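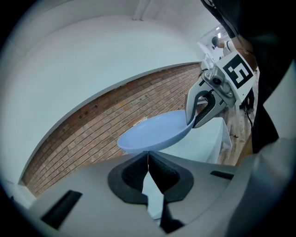 How many demonstrations does it take before a policy stops doing something stupid with a plate? For the plate task in our lab, 1,173 kept demonstrations got us to a policy I was willing to show people, and I would have liked 2,000.

I've been asked for that number by email a few times now, so I'm writing down how we got to it, along with the things I'd do differently. This covers the two-handed part of the Fekia project only. The single-hand work was Jasmina's and she has her own notes on it.

The task

Pick up a plate with one gripper, pass it to the other gripper, put it down on the table. We call it the handover. We collect it with hand-held grippers, one in each hand, each with its own camera and a marker plate on it. The person does the task with the grippers the way they would with their hands, and the recordings get turned into gripper paths and finger widths afterward. The robot arms stay in the other building until it's time to run something on them.

I picked plates because they're awkward. A cup gives you a lot of side to hold. A plate gives you a rim, and if the pads come in at the wrong angle the plate rotates in the grip and you're holding it by luck. The receiving hand also has to find a part of the rim that the giving hand isn't using, and it has to do it while the plate is blocking half of what its camera would like to see.

The room

We work in one room in Breldale, against the brick wall. The brick was an accident but a good one. The tracking software likes texture, and brick has plenty. Before that we tried a corner with painted walls on both sides and lost the camera path in the middle of one take after another, usually when the plate came up and covered the table. After we moved, the losses mostly went away. The plain wall above the brick is still a problem if you tilt the gripper far back, so the written instructions say to keep your wrists low on the approach.

Daylight matters more than I expected. Takes from late afternoon came out with the bright side of the room washed out and the plate dark. I left some of those in on purpose. Krum wanted them all removed. We trained it both ways, and the version with the bad light did better on the arms in the evening, so they stayed.

What a session looks like

Mapping pass first. You walk one gripper slowly around the table and the walls for a few minutes with nothing moving in the room. Then a calibration for each gripper, opening and closing the fingers all the way. Then takes. A take is one handover, start to finish, grippers back to the start position at the end. We do 24 takes to a block and then change something: the plate, where it starts, which hand gives, how the person is standing.

Changing things in blocks was a mistake, and I'd fix it first if I were starting over. People settle into a rhythm. By the tenth take of a block they're doing the same motion every time, and the data has far less variety in it than the file count suggests. Mimoza noticed when she plotted the handover points and got tight little clumps with nothing between them. Now we use a shuffled card deck with the plate, start spot and hand written on each card, and you draw one before every take. It's slower and people complain about it. The plots look much better.

What we throw out

Tracking lost on either gripper. Plate dropped. Anything where a hand other than the grippers touched the plate, which happens more than you'd think, because people have a strong reflex to steady a plate that's tipping. Takes where the collector stopped to talk.

We argued for a while about fumbles. If the receiving gripper misses the rim, backs off and tries again, is that a good demonstration? At first we dropped them. The policy we got from that set had no idea what to do after a miss. It would close on air and carry on to the table as if it had the plate. Once we kept the fumbles that ended well, it began retrying. I don't have a clean comparison for this, because the light changes went in at the same time. I'm confident enough in it to keep doing it.

Things that went wrong

The clocks. The two grippers record separately, and for the first stretch of collection we lined them up with a code shown to both cameras at the start of the session only. Over a long session they drifted. Two frames of drift doesn't sound like much, but in a handover the giving fingers open just after the receiving fingers close, and with the drift some of our takes had them opening just before. So we were teaching it to let go early. Manuela found this after I'd spent most of a week blaming the training settings. We now show the code at the start of every block, and the converter refuses a session where the offset has moved.

The finger pads. They wear, and a worn pad slips on a glazed rim. People then squeeze harder without noticing, and the recorded widths shift. We swap pads on a schedule and write the date in the log.

The names. We had two people both logging sessions as "MA" for a while. Use full names.

What's next

Mateja is writing up the collection instructions properly, and I'll link them when they're in a state to be read by somebody outside the lab. The Plidoline converter needs a cleanup before it can go anywhere. I'd also like to get a second room before November, preferably one with no brick, to see how much the policy has learned about plates and how much it has learned about our wall.

If you're collecting something similar with two grippers and have dealt with the clock problem in hardware, please write to me. I've only dealt with it by being strict.

Posted September 13, 2020. Filed under: data collection, grippers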